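Setting up the play table

Okay, the Fetitz set is out of its bag and you've wiped everything down (if you haven't, go back a page, it's a two-minute job). Now we get to put it on a table, and I have opinions about this! I've run the shape corner at our toddler group long enough to have done it every wrong way there is.

1. Pick your table. I like a pale, plain top. The busy floral one we had before swallowed every small piece, and I spent half of every morning patting around for the triangle. Ours is the low Widon table, which is 700 mm deep, and that's plenty for one board and one child with big elbows. If yours is longer (up to 2000 mm, say) you can fit a board at each end.

2. Check the height. Kids should be able to look down into the holes, so if all they can see is the edge of the board, swap to a lower table or sit them on a firm cushion.

Note: The folding Zanau table works too, but lock both legs and give it a good shove before anybody leans on it. Mine has a leg that feels locked when it isn't.

3. Lay the foam board down flat. Press on all the corners. Foam that has been stored standing up gets a curl to it, and a curled board rocks every time a kid pushes a piece in. If yours is curled, put it under a stack of heavy picture books overnight and try again in the morning.

Caution: Please don't try to flatten it with an iron or a hair dryer. I tried the hair dryer. The foam went shiny and a little wavy, and I had to buy a new board.

4. Decide whether you want the board to stay put. For the really little ones I use a loop of low-tack tape under each corner. Older kids like to pick the board up and look through it, so I leave it loose for them.

5. Put out one piece to start. Yes, just one! I know the temptation is to tip out the whole bag, but then you get a pile, and a pile is for throwing. I always begin with the cube, and I set it down near the square hole with a bit of space between them so there's somewhere to go. Babita Nigam, who taught me all this, used to start with the round piece, and her kids did fine, so suit yourself.

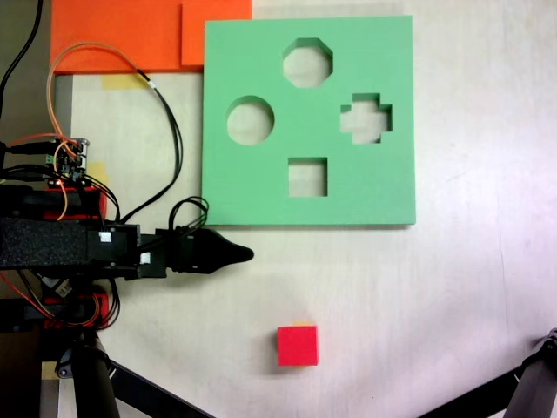 6. Let them try the wrong holes. On my green board there's a circle, a cross, an octagon and a square, and kids will happily push a cube at every one of them. Sit on your hands if you have to. When they've had enough, turn the board a little so the square hole is closest to them, and say nothing.

7. Bring in the next piece. Take the first one away or leave it in its hole, whichever causes less fuss. I go to the circle next and save the octagon for last (it looks so much like the circle that even grown-ups grab the wrong one).

Caution: Foam pieces can be bitten through. Look them over after every session and throw out anything with a chunk missing, even if it still fits. And stay with the kids the whole time the small pieces are out, please.

8. Pack up. Count the pieces back into the bag, wipe the board on both sides, and store it lying down. I keep mine on the bottom shelf of the Tehrani cabinet with nothing on top of it. Replacement pieces are covered in the next section.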